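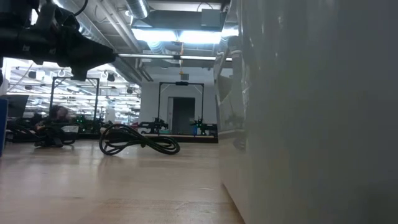
One black cable, light wood table, Saturday-job levels of enthusiasm from me.

Cable tidy, day 3. The cable is coiled in the sense that spaghetti is coiled.

Usha Achari taught me over-under years ago: one loop toward you, one loop away, and it lies flat forever. I do over, then over, then something personal.

I did buy cable ties. A bag of 1000, from Skakora. They are in a drawer. The drawer is very tidy.

Siobhán says a loose bundle is better for the cable than a tight one. I have decided to become a person who cares deeply about the cable.

Rules so far:
Nothing gets wrapped around an elbow.
If you don't know what it plugs into, ask before you bin it.
Labels go on both ends — I learned this at the wrong end.

Rajeshwari wants them hung on hooks by length. We have hooks. The hooks have coats.

Svyatoslav asked if the one on the table is "done." I said it was resting.

Also a wood tabletop shows off every tangle you own. Get a black table, if you're choosing. Black cable, black table, finished by lunch.

Next up is the box marked MISC. It was also marked MISC in June. If anyone has a spare label maker, I'm listening.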